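Objet : Re: [bureau-partagé] tasses en plastique sur les postes

> Le lot Guma est arrivé, 18 tasses noires. Anse large,
> rien ne bascule, on peut les garder à côté du clavier.

Je demande à voir. Chez Zinis on nous avait promis la même chose en novembre, et j'ai fini avec 2 claviers à la poubelle.

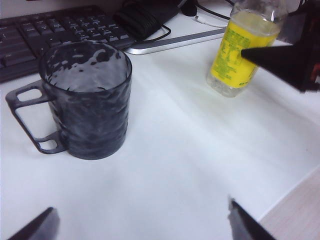
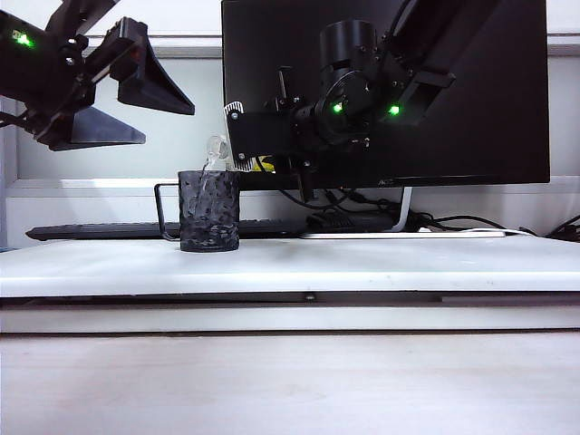 Une anse large n'empêche pas un coup de coude. Et du plastique noir, on ne voit pas s'il est propre - je préfère le verre. Avant d'en recommander 15, essayons au moins avec du café brûlant.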